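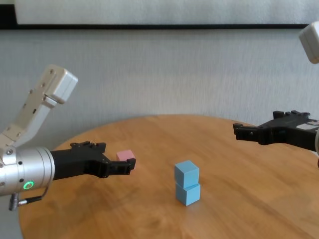 Most faults in shared workcells begin as errors of timing. Two arms that work over one surface must agree on which of them may enter the space between them, and for how long. If that agreement fails, even a simple job can end in a collision. Stacking is a useful task for the study of such faults, as both arms must reach the same spot. With one gripper holding a small pink cube beside two stacked blue ones, and the other standing open across from it, the distance left for error is short. This chapter treats the handover of shared space, the ways in which it fails, and the steps an operator should take after a failure.

Chapter 11
Faults in Shared Workspaces

The opening case comes from the Nidness teaching laboratory, where two arms were run under the Kurlow scheduler through a long series of stacking trials. In trial 3,829, both arms were given permission to enter the center zone. The first arm had reported its move complete while it was still 60 millimeters inside the zone. The second arm then advanced, and the fingers of the two grippers touched. The protective stop worked as designed. No person was hurt, but one finger linkage was bent and the cell was closed until Monday.

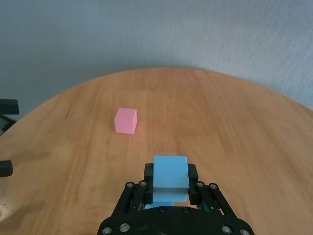 Figure 11.2. Light blue cube held between the gripper jaws, with the pink cube resting on the table.

The inquiry was led by Þórey Hedegaard, who found that the scheduler had relied on a commanded position where a measured position was required. The arm had been told to leave, and the software took the order as proof that it had left. At low speed the gap between the two values was too small to matter. The fault appeared only after the speed setting was raised to 100 percent in March.

11.1 The Zone Release Rule

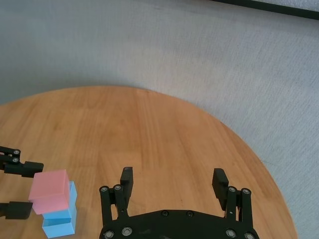

A zone may be released only when every part of the arm, including its gripper and any load, is measured to be outside the boundary. The state of the gripper alone does not settle the question. An open, empty gripper may seem ready to move in, but while the opposing fingers still hold the pink cube over the blue stack, the zone belongs to the arm that carries the load. Students should note that the load is counted as part of the arm until the fingers have opened and withdrawn. Section 11.2 applies this rule to the Nidness record and compares it with the release method used in the Thevar controller.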